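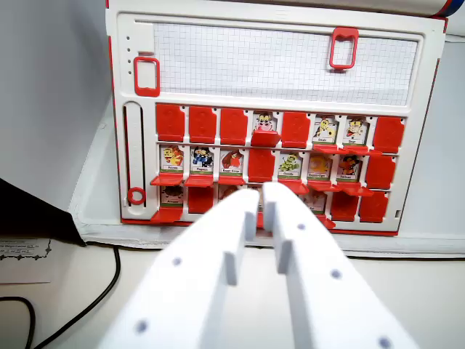

Taking care of a guessing game with flip-up doors

A board game of this type can live very long if you clean it a little and store it in the good way. I bought ours second-hand at the flea market in Garcombe, and it had the dust of many years between the windows. Since then I have developed a small routine, which I do every May and also before the children of my sister come to visit. I put the board upright on a padded mat, so that it does not slide and the feet do not scratch the table. Then I fold down some of the red doors and leave the others raised, and I work window by window.

1. Start with the dust
Use a soft, dry paintbrush, the kind for watercolor. Go along every post between the windows and then into the corners under the doors, where crumbs like to stay. Do not blow with the mouth, it makes only small drops on the cards.

2. Wash the plastic, but not the paper
Take the cards out first. Mix 300 ml of warm water with one drop of dish soap. Dip a cotton cloth, squeeze it very well and wipe the frame and the doors. A door that is folded down makes a kind of little tray, and the rims of this tray keep the dirt. For this place I use a cotton swab. Dry everything with a second cloth.

3. Check each hinge with one finger
A door should move up and down without force. If it is stiff, look for dried glue or a hair in the hinge. I never put oil, it travels to the cards and leaves a yellow spot. If the hinge is loose, you can leave it like this as long as the door stands up by itself.

4. Put back the cards straight
Hold the card only by the sides and slide it in with the name at the bottom. Our set has the names in French, and the small ones learn "Pingouin" and "Rouge-Gorge" without noticing. Look from the front if the label can be read complete. When it is hidden, the card sits too low or is bent at the corner.

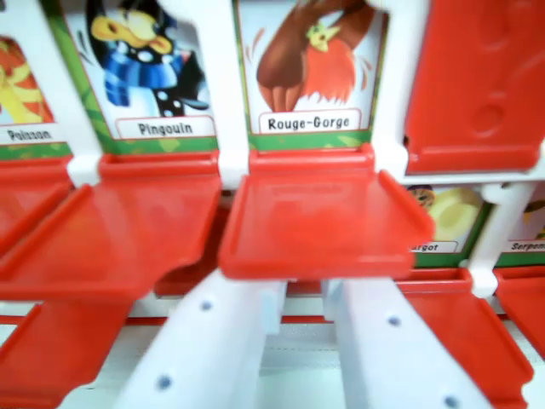
5. Flatten the bent cards
Lay the card between two sheets of baking paper and put a heavy book on top for one night. My dictionary has 900 pages and does this work very well. Please do not use the iron, the colors can become dull.

6. Make a test round
Before I pack the game away, I open half of the doors and close them again, row after row. In this way I find the door that falls alone, and I can repair it before somebody is disappointed in the middle of a game.

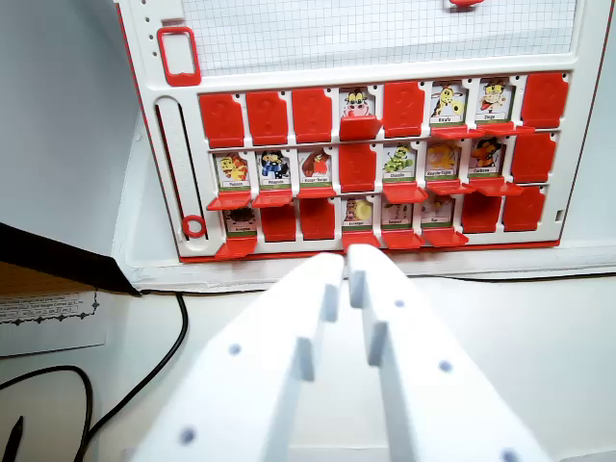
For the storage, all doors should be closed and the loose cards go in an envelope with the name of the game on it. I keep ours on the middle shelf of the closet, far from the radiator. If the original box is broken, a flat carton with a lid is enough. Measure the board before you buy one. My first carton was too short, and I had to go back to the shop.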